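Budgeting for a second pair of hands for our humanoid – spend now or wait?

Posted by Ogilvie, 27 Oct 2020

Hi all, I look after a small demo room and I've got £2578 left to spend before April. The job is tidying slippers on a shoe rack, which sounds daft but it's what our visitors want to see! Our supplier, Birnberg, wants me to put the lot towards spare hands. I'd half like to spend it on the room – more racks, more footwear, decent cable covers. I've never had to plan for this sort of kit before, so what would you buy first?

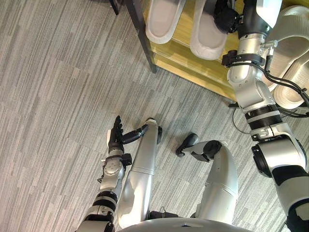 Rendorley

Spares, every time. We budgeted for none in our first year and lost 47 days waiting for one finger joint. Ask Birnberg for a price on single fingers as well as whole hands, and get the delivery time in writing. I'd keep 2 full sets of fingers on the shelf and leave the second pair of hands for next year. Oh, and check who pays the postage on returns, ours was £241 a go and I hadn't put a penny aside for it.

Bradirura

I'd split it. A rack and a few pairs of slides cost next to nothing compared with a hand, and you'll learn more from a bit of variety on the shelves.
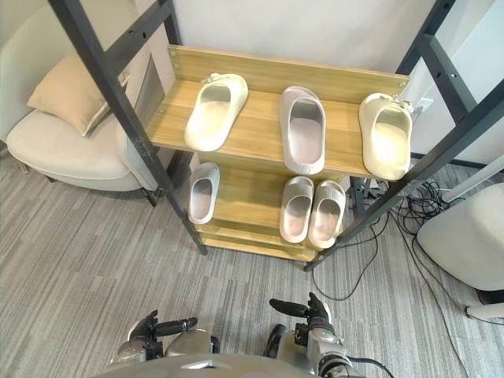

Get soft ones and stiff ones, with straps and without, and try a rack with different gaps between the shelves. Cable covers I'd buy too, they're cheap enough. Whatever's left goes on fingers – Rendorley's right about that bit. No idea about Birnberg, never used them.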